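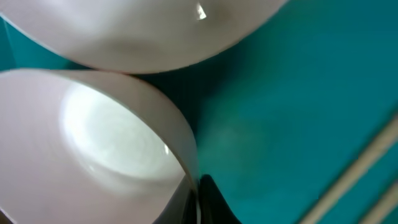 BĂLAN, 23 August 2025 — The municipal waste service in Bălan will change its household collection schedule in January, moving mixed packaging from a weekly round to one every 15 days and adding a separate round for paper. The change covers all streets served by the current operator, Stomeo, and was approved as part of a four-year extension of the company's contract.

Under the new schedule, residual waste will still be collected weekly. Glass stays at the street banks, which will increase in number from 20 to 29. The additional banks will be placed mainly on the eastern side of town, where residents now have the longest walk to a drop-off point.

Emanuel Pascu, operations manager at Stomeo, said the packaging trucks currently return to the depot partly empty on most rounds. "The vehicles reach their volume limit on two routes only," he said. "The other routes can be merged without adding a shift."

Rigid plastic will be accepted in the packaging bin as before. Food residue should be removed, and lids may be left on. Used tissues and paper napkins go in residual waste — the fibers are too short to be recovered — and should be taken out of trays and tubs before these are put in the bin.

Paper and cardboard will be baled at the Onda transfer station, which has operated a single line until now. A second baler is on order. Until it is installed, paper from the new round will be stored under cover at the same site.
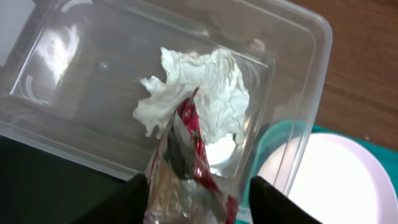
Fees and notices

The household fee will not change in the first year of the extension. From the second year it will be indexed once annually, with the rate published before the first invoice. Businesses will be billed by container volume under separate agreements.

Emilian Cârstea, who handles the contract for the town, said printed calendars will be delivered with the last invoice of the year. Apartment buildings will receive one copy per stairwell. Requests for a larger paper bin can be filed at the Stomeo service desk.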